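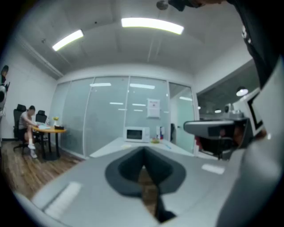 Drollano披萨餐厅门店安全与卫生检查表（附检查意见）

适用门店：Nedley店。该店于1956年开业，堂食面积未作调整，后厨曾经改造。检查时段为二月营业前及午市结束后。

一、证照与公示
1. 食品经营许可证悬挂于收银处显著位置。合格。
2. 从业人员健康证明在有效期内。合格。意见：兼职人员证明应与正式员工合并存档。
3. 过敏原信息与菜单一致。不合格。意见：新增两款薄底披萨未列明坚果成分，应于5日内更正。

二、烤炉与燃气
4. 燃气软管无老化、无私接。合格。
5. 燃气报警器测试有效。合格。
6. 排烟罩及油网清洗记录完整。部分合格。意见：清洗由Pramex公司承担，最近一次记录缺少门店签收。

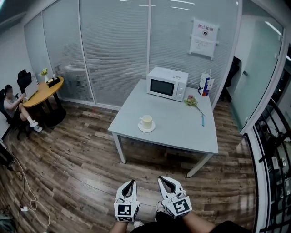 上述记录补齐之前，第6项不予销项，门店应同时提交清洗合同复印件。

三、储存与备餐
7. 冷藏柜温度每班登记。合格。
8. 面团盒加盖并标注制作时间。部分合格。意见：晚班标签字迹不清。
9. 面粉离墙离地存放，单垛不超过500千克。合格。

四、消防与疏散
10. 后门通道净宽不小于900毫米。不合格。意见：外卖纸盒堆放占用通道，应当日清理，并另设存放点。
11. 灭火器压力正常，铅封完好。合格。

门店反馈
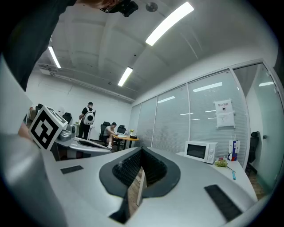

Munteanu回复称，后门纸盒已移至二层储物间，过敏原表正在重新印制；晚班标签拟改用打印方式，请求将第8项与第3项一并复查。

复查意见：同意一并复查。第10项须在午市高峰时段现场核验。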